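Falletti card sorter, brown corrugated, desk size. Comes flat, folds up in 2 minutes, no glue. Slots run flat one above the other like a little pigeonhole rack, for cards, tickets, folded notes. Top slot is the one you'll use most, easiest to reach accross a table.
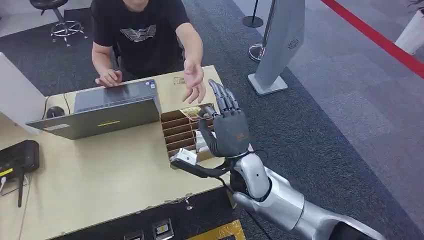
Holds over 272 cards if they're thin ones. Less with sleeves on. Fine next to a laptop, doesn't hog the desk. Keep it away from drinks, it's cardboard.

Packs of 10. Singles from the Plavley shop only, back in stock August.

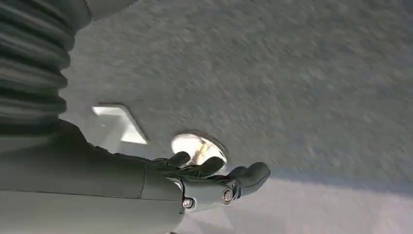 Where to put it

Table or shelf, both fine. Floor's ok too if you must, short carpet is best, thick pile and it leans. Clear a flat patch first. A thin white lead left in loops and a knot on dark grey carpet will tip the box if it's under one corner, so wind leads up beforehand. Spare slot liners sold seperately, ask for Stirnier size 11.

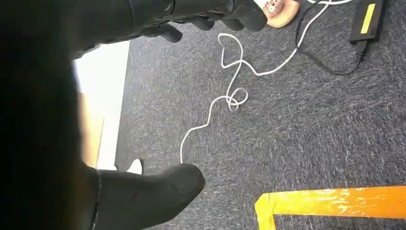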